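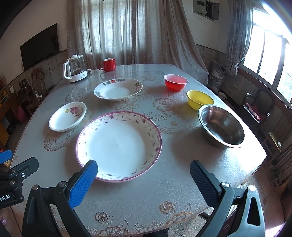 Flowered plates on a round table with a patterned cloth.

Call for participants: shared meals and appetite in adults over 60

Trallix is looking for adults to take part in a study of how eating alone or with company affects what people eat at home. The study runs through September in Vinirholm and the nearby towns.

We need 93 people. You do not need to be a good cook, and you do not need to change your diet. We want to know what you normally eat, when you eat it, and whether anyone is with you.

Who can take part

You can apply if you are 60 or older, live in your own home or apartment, and prepare or reheat at least one meal a day there. People who live alone and people who live with a spouse, relative or roommate are both welcome. Couples may apply together, but each person fills out a separate form.

You cannot take part if you have had surgery on your stomach or throat in the past year, if you are on a meal plan set by a hospital, or if you are already enrolled in another food study.

What you will do

First you come to our office at 241 Maurya Street for an interview. It lasts one hour. We ask about your usual meals, your shopping, your sleep and any medicine you take. We also record your height and weight.

After that you keep a food diary at home for 2 weeks. The diary is a paper booklet with one page per day. You write down each meal and snack, the time, who was there, and how hungry you felt before and after. Most entries are a few words long. If you have trouble writing, you can give your entries by phone and a staff member will fill out the booklet.

During the second week you will be asked to eat three of your evening meals with another person. It can be a friend, a neighbor or a family member. If you would like to join a group meal instead, we hold them at the Ilteo dining room, which has step-free access and parking at the back.

A short phone call closes the study. Please mail the booklet back in the prepaid envelope.

Payment

You receive $69 once we have your booklet. Bus fare to the interview is paid back in cash on the day, so keep your ticket. Group meals are free.

Your information

Your name is kept apart from your answers. You may leave the study at any time and do not have to say why. If you leave before the end, you can ask us to destroy your diary.

How to apply

Pick up a form at the Trallix front desk or at the Vinirholm public library. Return it to either place by 7th August. Late forms go on a waiting list. We will call everyone who applies, including those we cannot take. Please write your phone number clearly and note the best time of day to reach you.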